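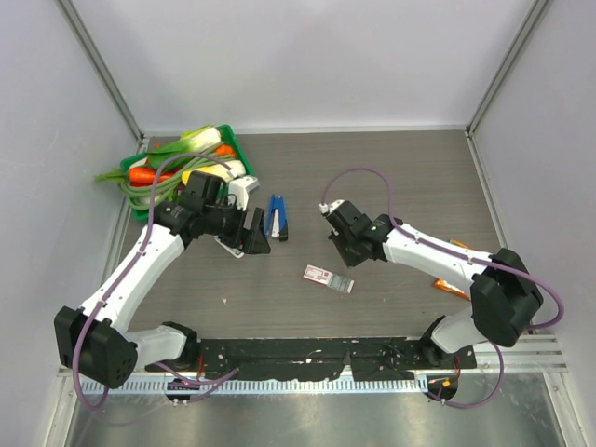

Beril Kırmızıgül wanted the second pair of arms by May, and I was the mug with the spreadsheet. Piluron had quoted us 1153 a month on a lease – cables extra, naturally. Cluleo was cheaper by 313 but wouldn't budge on the 22 weeks' wait.

"Put down 50 for groceries," she said.

"Groceries?"

"They've got to practise on something!"

So I typed it in, between spare grippers and insurance, and rang Piluron back. The woman there put me on hold and I went off to find a biscuit.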